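Revised November 1, 2021

# Sorting a catch-all box: small items, chargers, cases and bottles

Most homes have at least one box that takes whatever has no other place. It holds a charger for a phone that may or may not still exist, a pill bottle, an earphone case, a tape measure, three screws and a key. The contents are rarely trash. The problem is retrieval time. If it takes longer than a minute to find a known item, the box needs sorting.

The procedure below is for an open box up to the size of a shoebox. Larger containers should be split into shoebox-sized batches first. Do not try to sort a full drawer and a box in one session, as the two sets of contents get mixed and the labels stop matching.

## Before starting

Clear a table long enough to leave an arm's length of free surface on both sides of the box. A light-colored top is best for this work. Small dark parts show up on it, and anything that rolls is easy to spot. Patterned covers are acceptable if the pattern is small and the background is pale. Avoid fringed cloths, which catch prongs and cable ends.

Have these within reach:

- a trash bin with a bag in it, standing on the floor and off the table
- a compartment tray, three sections or more
- a dry microfiber cloth
- a roll of masking tape and a fine-tip marker
- a few small zip bags
- a second container for items that belong in another room

Keep drinks at the far end of the table. Chargers and open water bottles should not share a work area.

## Step 1: Empty from the top

Lift items out one at a time. Tipping the box over is faster, but it scratches lenses and screens, and small parts end up on the floor. Work from the top layer down and put each item on the table in a loose row. Do not group anything yet. Grouping too early leads to piles that have to be split again later.

If the box already has a tray or divider in it, take out the loose items first and the tray last. Lift the tray by two opposite corners. Thin plastic trays flex in the middle when full, and small parts jump from one section to the next.

Long or round items cause most of the trouble in a shallow box. A bottle lying on its side takes up twice the floor area it needs, and anything light rides up on top of it. Stand bottles upright if the box is deep enough. If it is not, they belong somewhere else. 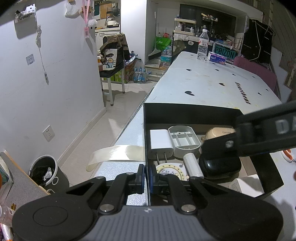 Flat, round items such as discs, lids and compact cases go under other things and stay there. Store them on edge along one wall of the box, where the rim is visible from above. A strip of folded card behind them keeps them from sliding flat.

## Step 2: Group by use

Group by where and when the item is used. Grouping by material or color looks neat and does not help anyone find a charger in the dark. Four groups cover nearly all boxes of this type:

1. Power: wall chargers, plugs, adapters, short cables.
2. Personal: creams, pill bottles, tissues, lip balm.
3. Tools and measuring: tapes, rulers, small drivers, blades in a closed holder.
4. Cases: anything whose only job is to hold something else.

The fourth group needs a decision for each piece. Open every case. If it is empty and the item it was made for is gone, discard it or reuse it for small parts. If the item still exists, put it in the case now. An empty case stored apart from its contents will not be reunited with them by chance.

Items that fit two groups go in the one where they are used more often. Write the choice down if more than one person uses the box.

## Step 3: Check each group

**Power.** Look at the prongs. They should be straight, clean and firm in the housing. Any wobble, browning or crack in the plastic means the charger goes to electronics recycling. Read the output rating on the label and copy it onto a piece of masking tape on the side of the charger in large figures. The printed text is usually gray on white and cannot be read under a ceiling lamp. Fold prongs in if they fold. If they do not, place the charger with the prongs pointing toward the wall of the box.

**Personal.** Check dates. Creams often show an open-jar symbol with a number of months in place of a printed date. If the opening date is unknown, treat the jar as expired when the smell or texture has changed. Tighten all caps, then wipe the threads. Residue on threads is the main source of sticky boxes. Medicine should leave the box altogether and go to a closed cabinet out of reach of children.

**Tools and measuring.** Pull tapes out fully once, wipe them dry and let them back in slowly by hand. Loose blades go into a rigid container with a lid. A zip bag is not enough.

**Cases.** Close them before they go back. An open case acts as a funnel for small parts.

## Step 4: Lay out the box

Put the compartment tray back first, against one short side. It should not float in the middle, where it leaves two narrow gaps that are useful for nothing. If the tray slides, fix it with two small pads of reusable putty. Rebane pads hold well on cardboard and come off without tearing the surface, but they harden after a cold winter in a garage. Replace them in January if the box is stored there.

Tall items go at the back and low items at the front. Heavy items go on the bottom. Leave a gap two fingers wide along one long side so that a hand can get in and lift the nearest item without moving the others.

The tray should take the smallest parts only, one kind per section. Three sections are enough for most people:

| Section | Contents | Limit |
|---|---|---|
| Left | screws, hooks, pins | half full |
| Middle | adapters, small plugs | one layer |
| Right | batteries, taped at the ends | 4 pieces |

Leave loose cells out of the box entirely if they cannot be taped.

## Step 5: Label

Label the front and one short side. The lid alone is no use when boxes are stacked, and an open box has no lid to label. Masking tape works for the first month while the contents settle. After that, change to a printed label if the layout has held.

Tape tends to lift at the corners on smooth painted or plastic surfaces. Round the corners with scissors, press down with the back of a spoon and wait an hour before moving the box. Strips that have curled should be removed and replaced. They pick up lint and will not stick flat again. The same applies to tape left on table edges after wrapping or packing work – peel it off the same day, pulling back low against the surface.

## Box sizes and liners

The procedure was worked out on two boxes, the Grendlow 400 and the Zusetti 1105. The Grendlow is the shallower of the two and suits chargers and cases. The Zusetti takes small bottles upright but is deep enough that a second layer builds up unless a tray is set on ledges. Any rigid box with straight walls will do as well. Tapered walls waste space at the bottom and let flat items slide under the tray.

Dark interiors hide dark items. Line the bottom with white paper or thin pale felt, cut slightly short on all sides so the edges do not curl. The Grurkon 2127 liner sheet can be wiped clean, and it cuts with kitchen scissors. Paper costs less and can be thrown out when marked.

## Upkeep

Check the box every three months. A full sort is not needed if the layout has held. Lift out the top layer, look for duplicates and empty packaging, and put strays back in their sections. Five minutes is normal.

When a new item goes in, check that it belongs to one of the four groups. If it does not, find it another place the same day. Boxes near an entrance or on a shared table fill fastest – check those once a month, and move any bags or hanging items away from them so that things do not drop in from above.

If the box is full again within two weeks of a sort, it is too small or it is standing in the wrong room. Move it before buying a larger one.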